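Keeping small parts sorted when every box looks the same?

Posted in Home & Workshop > Storage and Organizing

Marwa Nasr

Hi everyone! I finally have a work corner of my own and I am so excited about it. It's one end of the spare room, with a table, a decent lamp and a shelf that runs the length of the wall. I do a bit of everything there: sewing machine repairs for my sister-in-law, bike bits, beads, a lot of picture hanging hardware (I have no idea how it got to be a lot).

My trouble is boxes. I bought a stack of plain rectangular ones, all the same size, and they look wonderful lined up. But I can't find anything! I've got screws in with washers, I've got thread in with fuses, and I open four boxes to find one hook. I tried sticky notes and they drop off by Sunday.

So how do you all do it? Do you sort by what the thing is, or by what job it's for? Do you label the lid or the side? And is it worth paying more for boxes with dividers, or can I make those myself? The shelf is 70 inches long and I'd like to leave one end free for the radio.

tallgrass_pete

Label the side, never the lid. Lids get swapped.

Also masking tape and a marker. It stays on better than sticky notes and it costs next to nothing.

DoraInTheShed

Oh, I love this stuff, so forgive the long reply — you have found my favorite subject!

First thing, go by job and then by kind. I used to sort strictly by kind, all screws together, all springs together, and it looked terrific and drove me up the wall, because fixing one lamp meant pulling down half the shelf. Now I have a lamp box, a bike box, a sewing box and so on, and inside each one the little things go in small bags or jar lids. Only the stuff that belongs to every job (plain wood screws, picture hooks, tape) gets a box to itself.

Second, color! This made more difference for me than any label. I picked one color for each kind of work and stuck with it. Blue is for anything mechanical, and I can walk in with my arms full and know where to put it down. I like a matte finish too, it doesn't throw the lamp back at you when you're squinting at something tiny.
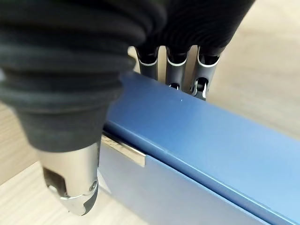

Blue box, matte finish, for the mechanical jobs.

If you don't want to buy new boxes, a strip of colored tape along the front edge does the same thing. Wipe the box down with a little rubbing alcohol before you tape it, let it dry, then press hard with the back of a spoon. Mine have been on through two summers.

On dividers: make them! Cereal box cardboard is fine for beads and thread. For anything heavy you want something stiffer, and I cut mine from old ring binders. Measure the inside of the box at the bottom and not at the top, a lot of boxes get narrower on the way down and you'll be trimming forever (ask me how I know). Cut a slot halfway through each strip so they lock into a grid. I did 3 strips one way and 3 the other and that's plenty. More than that and my fingers don't fit.

I did buy one divided box, an Orkeo, and it's very nice for fuses. The compartments are too shallow for springs, though, and they all jump over into the neighbors if you carry it at a slant. The Indside ones my neighbor has are deeper but the lid is stiff. I'd start with cardboard and see what you really reach for.

One more! Keep an "I don't know" box. Every workbench has mystery parts on it, and if they don't have a home they end up in with the good screws. Go through it in January when it's too cold to do anything else. Last time I found the missing foot from my kitchen scale in mine, and I'd already glued a cork on.

Please post the shelf when you've got it set up, I'd love to see it!

Marwa Nasr

Dora, thank you!! The jobs-first idea makes so much sense. I pulled everything down after supper and did the sewing box and the bike box, and I already found two bobbins I thought were gone for good. I'm going with blue for bikes and yellow for sewing — I need to think about what color picture hooks are.

Pete, masking tape is on. Side, not lid!

Does the ring binder plastic need scissors or a knife? Mine is pretty thick.

DoraInTheShed

Knife and a metal ruler, a few light passes, then bend it and it'll snap along the line. Picture hooks are green, obviously!

ruthie49

We have the same long shelf and I'd put the heavy boxes over the brackets. Ours sagged in the middle from all the nails.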